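Pennington Household Chores Survey: data card

Maintained by Sohail Bangash and Loretta Bellamy. Last revised in September.

What it is
3,417 diary entries from 373 households, saying who cleaned what and how long they reckon it took. Note the word "reckon". People are poor judges of time spent scrubbing, and we have no stopwatch to check them against.

Files
entries.csv – one row per chore
homes.csv – one row per household
codes.txt – the 11 chore codes
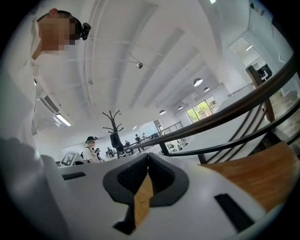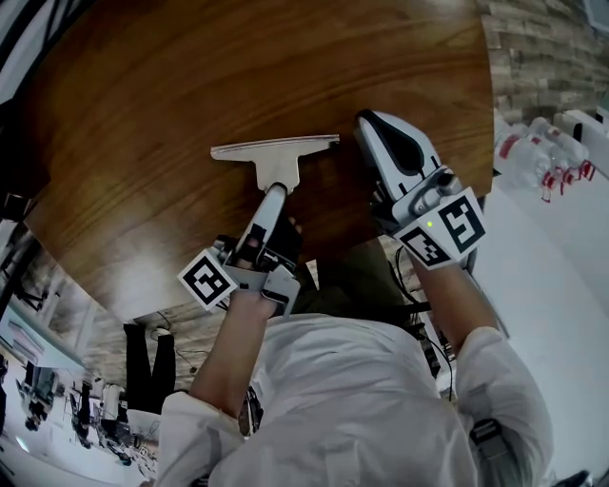
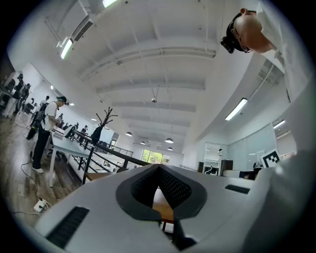
Known problems
Code 5 ("tidying") is close to useless. Some homes put everything under it, others never touched it. Verna Halvorsen wanted it merged with "other", and she may well be right, but we left it as it came in.

Durations pile up on 15, 30 and 60 minutes. Treat any average with suspicion. Two adults in the same home often disagree about who did the washing up, and both versions are kept.

Please don't use this to claim that one group is cleaner than another. The earlier Plillano release was quoted that way, and the sums didn't support it.

Missing values
Blank means blank. It does not mean zero – check your import settings.

Corrections go to Loretta, with the row number.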